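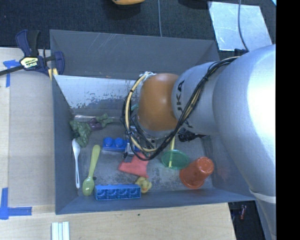 Gray bin, KUKA arm at right.

February 2023

Habitat plot notes, Demora unit (wet meadow and the old hay ground north of it).

Went through the seed order with Shoaib Mughal. We have 300 lb of native mix on hand, all from last fall, stored dry. Shoaib wants to hold the Salinia lot for the north strip and use the other one on the meadow edge. Fine with me. The germination tags are in the folder, don't throw them out again.

Soil samples from the hay ground came back. Low organic matter, pH okay. We are going to try Humix on 2 acres only and leave the rest as is, so there is something to compare against. Rate still to be worked out. The sheet gives it per 1000 sq ft and I want to redo the conversion before anybody mixes anything.

Fescue is the real problem up there. One spray last October knocked it back along the road but it is green again under the thatch. Needs a burn, then a second spray once it is up a few inches. Burn plan is written except for the smoke section. Line on the east side has to be mowed and raked to dirt — the cedar row is too close to trust a mowed line alone.

Water control at Malik pond: two boards out, level dropping slowly. Want mudflat showing by April for shorebirds, then let it come back in smartweed. Gauge post is leaning and the readings since the freeze are probably off. Reset it before writing down any more numbers.

Quail transects: moved the start of line B 100 yards south, off the neighbor's lease. Old flagging is still up on the first post oak, pull it. New map printed and in the truck.

Budget: 2000 left in the habitat line through June. Drill rental comes out of that, also drip torch fuel. Nothing left for gravel this year.

To do
Redo Humix rate
Finish smoke section, send to Shoaib
Mow east line
Call about the drill, ask if the small seed box works
Gauge post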